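The bowls come out first

I had my questions written down on the back of an envelope, and I didn't get to ask the first one until I'd been handed a tea towel. That's how it goes at this kitchen table. You sit down, you're given something to dry, and then you can talk.

I'd come to hear about bowls. A reader wrote in to say that the best-kept kitchen on the Talavera estate belonged to her neighbour, a retired school cook who prefers not to have her name in a newsletter ("put 'the cook', they'll all know anyway"), and that I should go and have a nosy. So in May I did.

"People buy sets," she told me, before I'd taken my coat off. "They buy a lovely set of five and they use two of them. I'd sooner have a big one, a middling one and something to put the veg in, and know where they all are."

Hers are stainless steel, nearly all of them, and they've been gathered up over years from different shops. She thinks the biggest was a Somex, from the catering place that used to be by the station, but there's no mark left to check. She's had plastic ones and they held on to the smell of onion. She's had a glass one too. We don't talk about the glass one.

I asked whether she minded the scratches and she looked at me as if I'd asked whether she minded the weather.

"It's a bowl! You stir things in it. If you want it shiny, hang it on the wall."

The tablecloth goes on whatever the job is, even if it's only peeling. It's pink and white check with teapots and flowers printed on it, and I said it seemed a bit good for cooking on. She said it washes at sixty and it stops the steel from ringing every time you put something down — and once she'd said it I noticed how quiet the table was.

On the table: bowls, the calligraphy plate and some of the veg
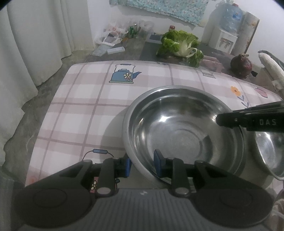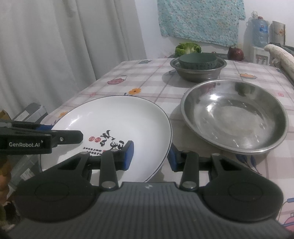
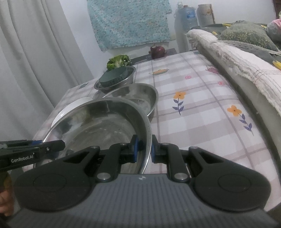 4 min read

The plate with the black brushwork was the one I really wanted to know about. It's a big shallow white thing with a thin blue line round the rim and Chinese characters across it, with little red seals beside them, and I'd assumed it was kept for best. Not a bit of it! It was a leaving present from the school kitchen, and it's been used for dumplings, sliced ham, a birthday sponge and (once, in a panic) as a lid.

"I can't read it," she said. "I was told what it says and I was too embarrassed to ask again when I forgot. Something cheerful, I hope."

Does she worry about chipping it? She does, a little, so it has its own rule. It never goes inside a bowl and no bowl ever goes on top of it. Steel nests in steel, and the plate stands up in the rack by itself. I've since gone home and done the same with mine, and I feel very grown up about it.

Then we got on to vegetables. She gets everything out before she starts, the broccoli and the red onion and whatever else is going, and it sits at the back of the table until its turn comes. I confessed that I cook with one hand in the fridge. She was kind about this, mostly.

"You'll chop the onion and then find you've no broccoli," she said. "I had 1293 meals go out in one week once, at the school. You don't do that by looking in the fridge halfway through."

She remembers the number because somebody wrote it on the whiteboard and it stayed up till the end of term. After that, she says, cooking at home felt like playing shop.

I asked what she'd tell someone setting up a kitchen from nothing, and she had to think. She nearly said a good knife, then changed her mind. A basin, she decided, bigger than you believe you need, with a proper rolled edge so it doesn't cut into your fingers when it's full of water. She's seen decent ones in the Stidby market, on the stall nearest the bus stop, and she wouldn't pay Skelerus prices for one.

And storage? Low cupboard, biggest at the bottom, the rest inside it, nothing else allowed in. She used to keep the colanders in there too, but the handles caught and the whole stack came out like a drawer of coat hangers. They live on a hook now.

By then I'd dried everything within reach and the kettle was on again. I looked at my envelope and found I'd asked four of my questions and missed out the one about wooden spoons altogether, so I'm going back for that. She says to bring my own tea towel.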